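8 Nov 2022

Second full listen to the Skirach album, this time on the wired headphones and with the volume matched to last week's Onder session. Track 5 is the one that matters. The vocal is doubled from the second verse on, panned hard, and the two takes drift apart by a few milliseconds before the chorus pulls them together. On speakers I had taken it for chorus effect.

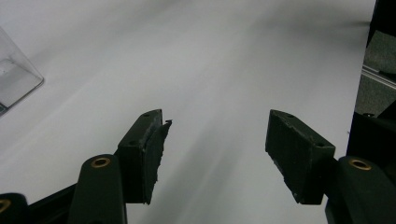
White tabletop, gripper open.

The low end is less convincing. Kick and bass share everything under 200 Hz and the bass loses. The June single had the same fault – same mixer, I assume. The Fluva remix fixes it by taking the bass up an octave, at the cost of most of the weight. 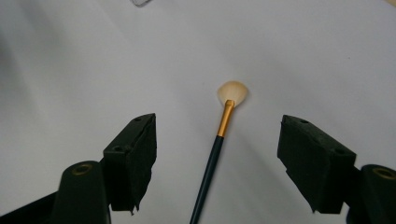
Went back to the Kocsis EP afterwards for comparison. Four chords throughout, no bridge, and the key change arrives a bar early. It still holds up better as a set of songs. The lyrics are plain and the singer leaves room after each line, a habit Skirach could borrow.

Catalog now stands at 1477 tracks after removing 19 duplicates, mostly live versions tagged as studio ones. Ratings for Onder still to be entered.
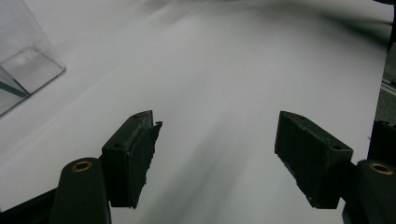 Both fingers, nothing between them.

Tomorrow: side two of Onder, then re-tag the Fluva folder by release year. The new pads for the headphones have not shipped.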